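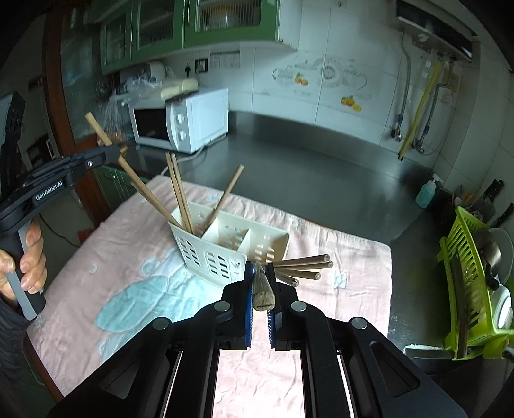 Handgreifer mit eingespanntem Essstäbchen am Besteckkorb, links der zweite Greifer.

Handgreifer am Küchenarbeitsplatz: Einrichtung, Pflege, Instandsetzung
Häufige Fragen zum Projekt Zulatcombe, Standort Drundoseck
Stand: 11. August 2024

Für welche Geräte gelten die Angaben?

Für die paarweise eingesetzten Handgreifer mit Parallelbacken und geriffelten Belägen. Die Tischgreifer am Prüfstand haben eine andere Lagerung und ein eigenes Wartungsblatt.

Wie wird der Arbeitsplatz vorbereitet?

Die Arbeitsfläche wird mit einem Tuch oder einer Matte abgedeckt. Blankes Metall spiegelt und stört die Lagebestimmung der Kamera. Falten im Tuch sind zulässig, solange der Korb nicht kippelt. Gemusterte Tücher sind einfarbigen vorzuziehen. Feste Gegenstände wie Mikrowelle oder Abtropfgestell bleiben während einer Aufnahmeserie an ihrem Platz. Wird etwas verschoben, beginnt eine neue Serie.

Muss der Besteckkorb ausgerichtet sein?

Nein. Er darf schräg stehen. Sein Abstand zur Vorderkante der Fläche soll so groß sein, dass beide Greifer mit geöffneten Armen davor Platz haben, ohne aneinanderzustoßen.

In welcher Reihenfolge werden die Greifer eingeschaltet?

Zuerst links, dann rechts. Flesell weist die Seiten nach der Reihenfolge der Anmeldung zu. Bei vertauschter Reihenfolge werden beide Datenströme geschrieben, aber unter der falschen Seite abgelegt. Eine nachträgliche Korrektur ist möglich, muss jedoch für jede Datei einzeln erfolgen.

Wie wird der Nullpunkt der Backen gesetzt?

Backen ohne Gegenstand vollständig schließen, Griff halten, im Menü »Referenz« den Punkt »Geschlossen« bestätigen. Danach ganz öffnen und »Offen« bestätigen. Der Rohwert für »Geschlossen« darf höchstens 302 betragen. Liegt er darüber, befindet sich Schmutz zwischen den Belägen oder ein Belag ist nicht bündig eingesetzt. Den Wert nicht in der Software herunterkorrigieren.

Warum werden Essstäbchen als Prüfteil verwendet?

Sie sind dünn, lang und leicht. Ein Backenversatz, der an einem Becher nicht auffällt, führt beim Stäbchen dazu, dass es sich beim Anheben wegdreht. Verwendet werden Stäbchen aus Holz. Lackierte Stäbchen sind für die Prüfung ungeeignet, im normalen Betrieb aber zugelassen.

Wie läuft die Haltekraftprüfung ab?

Ein Stäbchen wird in der Mitte der Beläge eingespannt, aus dem Korb gehoben und 90 Sekunden senkrecht gehalten. Anschließend wird der Greifer langsam gekippt, bis das Stäbchen waagerecht liegt.

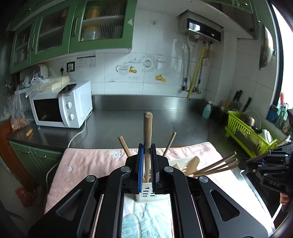 Rutscht das Stäbchen dabei sichtbar durch, werden zuerst die Beläge gereinigt und die Prüfung wiederholt. Dreht es sich um die eigene Querachse, liegt der Fehler meist an der Parallelität der Backen. In diesem Fall hilft Reinigen nicht; siehe »Die Backen schließen schief«.

Die Prüfung ist für jeden Greifer getrennt durchzuführen. Ein Bündel aus mehreren Stäbchen ersetzt die Einzelprüfung nicht, da die äußeren Stäbchen die inneren stützen.

Wie werden die Beläge gereinigt?

Mit einem feuchten, fusselfreien Tuch entlang der Rillen. Stärkereste mit lauwarmem Wasser anlösen, Fett mit einem Tropfen Handspülmittel. Kein Alkohol, kein Aceton. Vor dem nächsten Einsatz an der Luft trocknen lassen. Ein Föhn ist nicht zulässig, der Kleber unter dem Belag wird weich.

Wann werden die Beläge gewechselt?

Nach 500 Greifzyklen wird eine Sichtprüfung fällig, nach 1.501 Zyklen der Wechsel. Die ungerade Zahl stammt aus der Zählweise von Flesell: Der Referenzzyklus nach dem Einbau wird mitgezählt. Früher gewechselt wird, wenn

– die Rillen in der Belagmitte flachgedrückt sind,
– sich eine Ecke mit dem Fingernagel anheben lässt,
– der Belag nach der Reinigung schmierig bleibt.

Es werden immer beide Beläge eines Greifers zusammen gewechselt. Ersatz liegt in der Schublade »Sarkar«, benannt nach dem Lieferanten. Die Rillen müssen nach dem Einbau auf beiden Seiten in dieselbe Richtung laufen. Neue Beläge über Nacht geschlossen ruhen lassen, danach den Nullpunkt neu setzen.

Die Backen schließen schief. Was ist zu tun?

Zunächst die Gelenkbolzen auf Spiel prüfen. Dazu den Greifer ablegen, einen Arm festhalten und den anderen quer zur Bewegungsrichtung bewegen. Fühlbares Spiel an nur einem Arm weist auf eine verschlissene Buchse hin. Ist kein Spiel vorhanden, wird der Sitz der Backenaufnahme geprüft. Die Befestigung lösen, Backen von Hand zusammendrücken und im geschlossenen Zustand wieder anziehen.

Dürfen die Gelenke geschmiert werden?

Nur mit Trockenschmierstoff auf PTFE-Basis und nur bei ausgebauten Belägen. Öl kriecht entlang der Arme bis an die Backen. Ein mit Öl verunreinigter Belag wird entsorgt. Überschuss mit einem trockenen Tuch abnehmen und die Arme vor dem Einbau mehrmals ganz durchbewegen.

Ein Greifer meldet sich während der Aufnahme ab.

In den meisten Fällen ist das Kabel die Ursache. Es soll locker hinter dem Griff nach unten laufen und weder über die Kante des Beckens noch unter dem Tuch hindurch geführt werden. Stecker prüfen, Greifer neu anmelden, laufende Serie verwerfen. Tritt der Fehler mit einem Tauschkabel erneut auf, geht der Griff in die Instandsetzung. Der Griff wird am Arbeitsplatz nicht geöffnet.

Was gilt bei Wasser am Greifer?

Die Backen vertragen Spritzwasser, der Griff nicht. Neben einem Spülbecken bleibt der Wasserhahn während der Aufnahme geschlossen. Ist Wasser in den Griff gelangt, sofort abstecken, mit den Backen nach oben lagern und nicht probeweise einschalten.

Wie wird das Kamerafenster gepflegt?

Vor jeder Serie mit einem trockenen Mikrofasertuch abwischen. Die Kamera wird dabei nicht verdreht. Nach einem Stoß gegen Korb oder Gestell ist zu prüfen, ob beide Arme im Livebild gleich weit vom Bildrand entfernt sind. Bei Abweichung neu kalibrieren.

Was wird im Wartungsbuch eingetragen?

Greiferseite, Zyklenstand, Rohwert »Geschlossen«, Ergebnis der Haltekraftprüfung und jeder Belagwechsel. Die Einträge vor Juni wurden auf Papier geführt und sind nicht vollständig in Flesell übernommen. Bei älteren Greifern daher zusätzlich im Ordner am Standort Drundoseck nachsehen.

Wie werden die Greifer gelagert?

Mit leicht geöffneten Backen, ohne eingespannten Gegenstand, Kabel abgezogen und lose aufgerollt. Dauerhaft geschlossene Backen hinterlassen Druckstellen in den Rillen. Die Ruhezeit nach einem Belagwechsel ist davon ausgenommen.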